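Bitácora > Fermentos > Vinagre y verduras

Kéfir de agua: cuaderno de ajustes

Retomo el kéfir de agua donde lo dejé, con los nódulos parados y un líquido dulzón que no llegaba a gasificar. Me los había pasado Delia Garrido en un frasco de mermelada, con un papel que decía «azúcar y paciencia». Es una instrucción insuficiente.

La receta base que uso ahora es para un bote de litro:

700 ml de agua
45 g de azúcar de caña sin refinar
60 g de nódulos escurridos
un higo seco, sin aceite
una rodaja de limón con piel, sin tratar

El higo sube a la superficie cuando se llena de gas. Lo tomo como indicador orientativo del final de la primera fermentación, pero no me fío de él si la cocina está por debajo de 20 grados, porque puede tardar un día más en flotar con el líquido ya ácido.

El problema de los nódulos parados tenía dos causas, o eso deduzco. La primera era el agua. Yo filtraba con jarra de carbón y además usaba azúcar blanco, así que el aporte de minerales era casi nulo. Waltraud Nägeli, que lleva mucho más tiempo que yo con esto, me escribió que probara primero con agua del grifo reposada una noche en un recipiente abierto. En mi zona el agua es dura y funcionó. El reposo quita buena parte del cloro libre, pero no las cloraminas; quien tenga cloraminas en la red necesita otra solución. La segunda causa era la temperatura: el bote estaba junto a la ventana y de madrugada bajaba a 16. 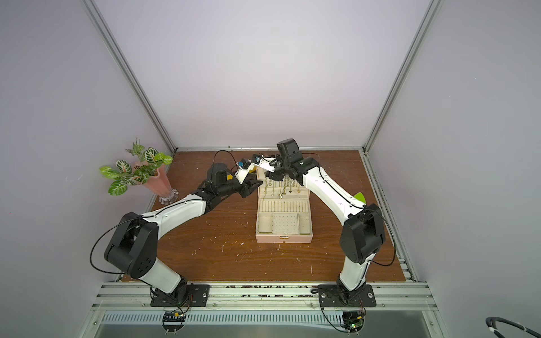 Con el bote movido al armario de encima de la nevera, la temperatura se mantiene entre 22 y 24 grados. El primer lote en esas condiciones tardó 40 horas. El segundo, 36. A partir del tercero los nódulos empezaron a crecer y hubo que retirar el excedente.

Medidas del cuarto lote, que es el que doy por bueno:

Densidad inicial: 1,052
Densidad al colar: 1,038
pH al colar: 3,9
Tiempo: 36 h

La lectura inicial la tomé con el azúcar disuelto y antes de meter el higo. La densidad al colar incluye lo que suelta la fruta, de modo que no sirve para calcular el alcohol con precisión. Quien quiera una cifra de alcohol tendrá que medirlo de otra forma. Tampoco creo que los densímetros domésticos den para discutir el tercer decimal; el mío marca un punto de más en agua destilada y ya lo he descontado.

Sobre la segunda fermentación hay menos que decir. Cuelo, aparto los nódulos y embotello con un 10 % de zumo. He probado manzana, uva blanca y jengibre rallado con un poco de limón. La uva es la más violenta. Una botella de cierre mecánico con zumo de uva, a 23 grados, está lista en 13 horas; a las 24 la abrí en el fregadero y perdí la mitad. Desde entonces pongo siempre una botella de plástico pequeña del mismo lote como testigo. Cuando no cede al apretarla, todo el lote a la nevera. 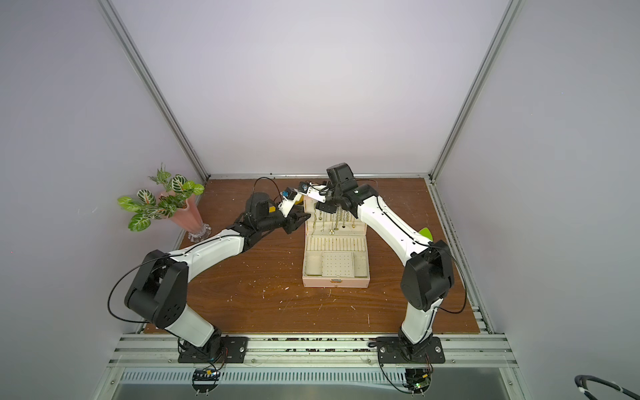 El jengibre da menos presión y deja más sedimento. Se puede pasar por una gasa, aunque yo prefiero dejarlo decantar en frío una noche y servir sin remover el fondo.

Macarena Ulloa preguntaba en la entrada anterior si hay que enjuagar los nódulos entre lotes. Yo no lo hago de manera sistemática. Los enjuago cada cuatro o cinco lotes, con agua sin cloro, si hay restos de higo o una película viscosa en el fondo. Con viscosidad persistente reduzco el azúcar a 35 g, quito la fruta durante dos lotes y acorto a 24 horas. A mí se me corrigió así en abril. No tengo un lote de control, de modo que no puedo decir cuál de los tres cambios hizo el trabajo.

Para las pausas, los nódulos aguantan en la nevera en agua azucarada, con la tapa apoyada sin cerrar. Tres semanas sin incidencias. Más allá no he llegado. Al volver, el primer lote sale plano y lo tiro.

Queda pendiente repetir la serie con panela y comparar el pH a las 24 y a las 36 horas.

Entradas recientes

Chucrut con alcaravea: sal al 2 % frente a sal al 2,5 %
Masa madre de centeno después de un mes de nevera
Botellas de cierre mecánico: juntas y repuestos
Vinagre de sidra, segunda parte
Cómo calibro el medidor de pH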